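Vernholm updates benchtop storage and sink layout for compact kitchens

2018-04-26 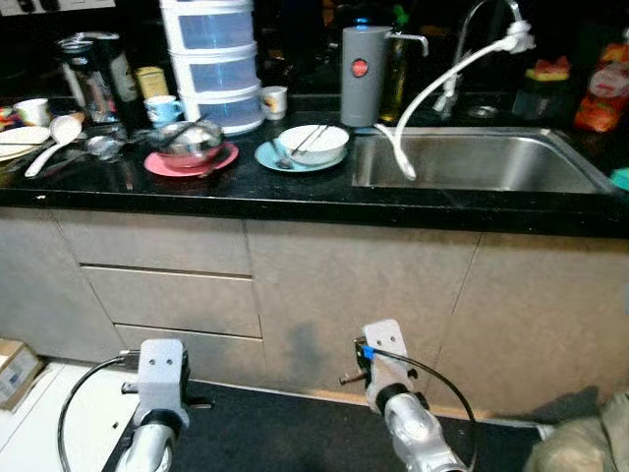
Vernholm has released a revised layout guide for compact kitchens with a single run of bench and an inset sink. The guide replaces the January edition and applies to all 109 units in the Clarkar and Atinga buildings.

Under the revision, small drawer units of up to three tiers may stand at the back of the bench — against the wall and clear of the sink. Bowls, plates and mugs in daily use are kept in front. Water filters are to be positioned beside the tap, with the spout clear of the basin rim. Base cabinets are unchanged: drawers to one side, plain doors to the other.

"The bench carries most of the load in a small kitchen," said Trygve Lindqvist, layout manager. "We have specified depths and clearances accordingly."

The guide runs to 19 pages and includes 17 dimensioned drawings. Printed copies are held at the Nosside office.

Media contact: Güven Oral, Vernholm
Print this page | E-mail this page
© 2018 Vernholm. All rights reserved. Back to top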